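August 2, 2018

Ironing again. I have now spent 19 days trying to live like a person who owns a tablecloth, and the tablecloth is winning. Dalva Rangel says creases give a table character. Dalva also stores her winter coats in a suitcase from one June to the next, so I weigh her advice accordingly.
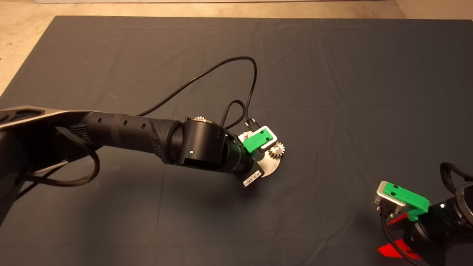

Photo: Dalva Rangel

The dinner is for my cousins from Skarkavar, who will notice nothing, and their mother, who will notice everything. She once turned over a plate at my place to see who made it. I said Boersma, with confidence, and she said "Hm" and put it back. I have thought about that "Hm" for years.

Went to Irberg for dark cloth in the longer length. They had one left, plus a man who wanted to tell me about thread. I bought it to end the conversation. It came folded into a brick and has kept every fold as a souvenir. I tried steam, then a damp towel, then leaving it alone and being disappointed in it from the doorway.
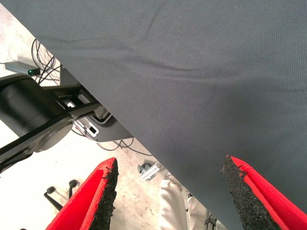 Can you iron a dark cloth without making it shiny?
Turn it wrong side up, use a lower heat, and put a thin towel between it and the iron.

I copied that off the back of the Okeo spray bottle, then ironed the right side anyway because I was on the phone. My aunt, of course. She wanted to know if there would be fish. There will be fish now.

Menu so far: fish, potatoes, the bean thing, a cake I intend to buy and put on my own plate. The guest list has gone up by two and I own 30 napkins, no four of them related.

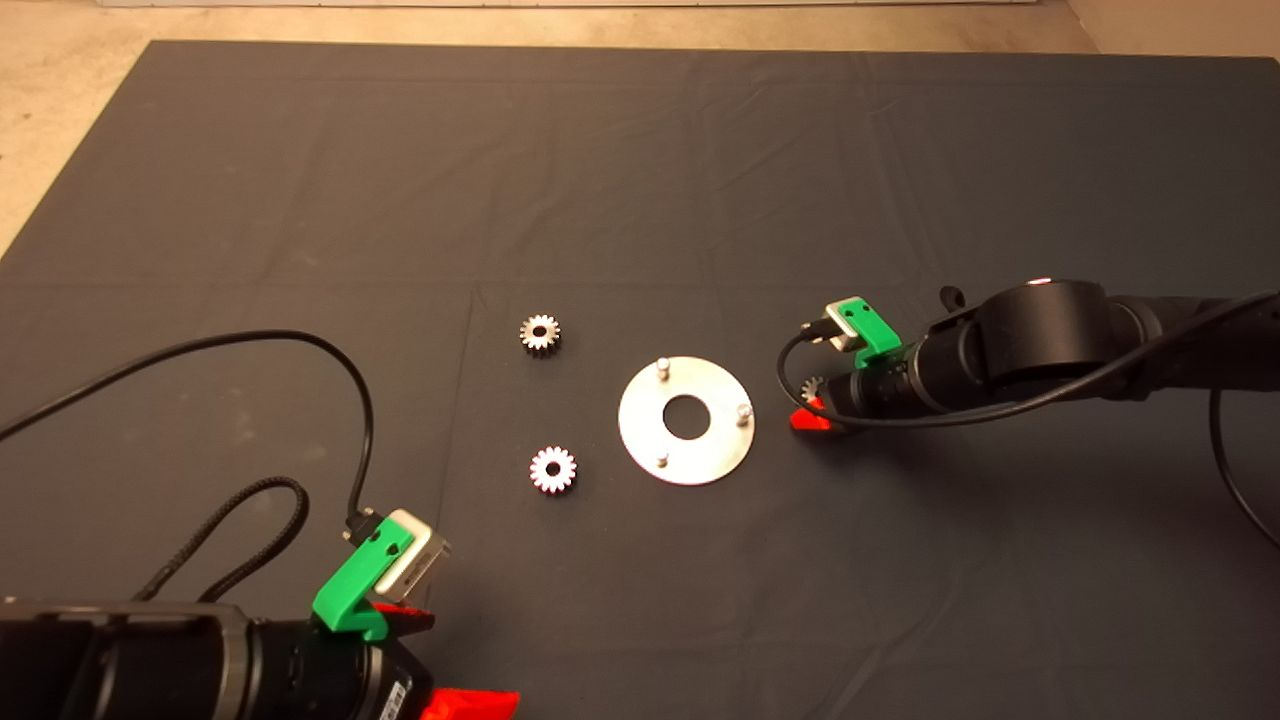
Still to do before they come

Borrow chairs. Hide the suitcase Dalva lent me. Find out what kind of fish. Iron the middle once more, or put the potatoes on it.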